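Neue Hausregeln für Arbeiten mit zweiarmigen Robotern in Wohnräumen

Seit Februar gilt bei Kunda eine überarbeitete Fassung der Hausregeln. Sie betrifft alle Teams, die zweiarmige Systeme außerhalb der Werkstatt betreiben, also in Wohnungen, Waschküchen und Fluren. Die alte Fassung stammte aus der Zeit, als fast nur am Labortisch gearbeitet wurde, und ließ für bewohnte Räume vieles offen.

Ulla Tuominen hat den Text mit den Kollegen von Cosix abgestimmt. Er umfasst jetzt 12 Punkte und passt auf zwei Seiten. Die Risikobeurteilung ersetzt er nicht, sie bleibt für jeden Einsatzort Pflicht und muss vor dem ersten Einschalten unterschrieben vorliegen.

Geändert wurden vor allem die Vorgaben zu Geschwindigkeit und Abstand. In Wohnräumen fahren die Arme höchstens 200 mm pro Sekunde, beim Greifen in Öffnungen höchstens 70. Wer den Arbeitsbereich betreten will, meldet das laut an und wartet, bis die Bedienperson den Halt bestätigt. Der Halt wird am Taster ausgelöst - das Pausieren in der Software reicht nicht.

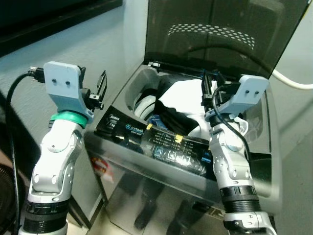
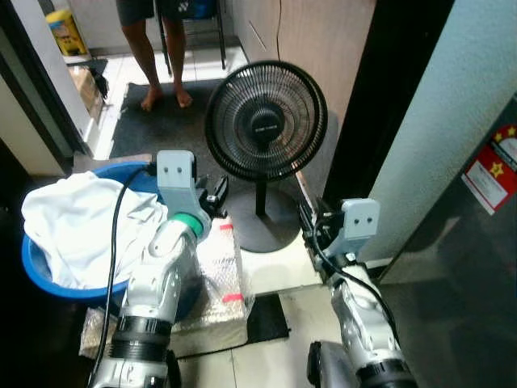 Punkt 7 behandelt den Boden und die Wege um den Einsatzort. Er hat in der Abstimmung die meisten Rückfragen ausgelöst und ist deshalb ausführlicher geworden. Vor Beginn wird eine Bodenfläche festgelegt, auf der während der Fahrt nichts abgestellt und nichts verschoben wird. Dazu zählen auch Dinge, die zum Haushalt gehören: ein Standventilator neben den Armen, ein in Luftpolsterfolie verpacktes Paket auf den Fliesen oder eine Wäscheschüssel werden vorher entweder weggeräumt oder im Aufstellplan eingetragen. Türöffnungen, durch die jemand in den Bereich kommen kann, werden ebenfalls eingetragen. Für Matten gilt, dass sie flach liegen müssen und nicht rutschen dürfen.

Neu ist Punkt 8 zu Geräten mit Deckel oder Klappe. Bei einem Toplader muss der Deckel von allein sicher offen stehen, bevor ein Greifer in die Trommel fährt. Die Maschine darf dabei nicht laufen. Textilien werden nur so weit angehoben, dass sie sich nicht um Handgelenk oder Kabel legen können. Kabel an den Armen werden vor jeder Schicht über den vollen Bewegungsbereich geprüft, einmal langsam und von Hand geführt.

Nach 60 Minuten Betrieb ist eine Pause vorgeschrieben, in der die Bedienperson wechselt. Beinaheunfälle kommen noch am selben Tag ins Protokoll, auch wenn nichts beschädigt wurde. Das Formular von Pornolix kann weiter benutzt werden, das alte Blatt von Kaewkla nicht mehr.

Fragen und Korrekturen bitte bis Donnerstag an Ulla Tuominen. Die gedruckte Fassung hängt danach in der Werkstatt neben dem Schlüsselkasten.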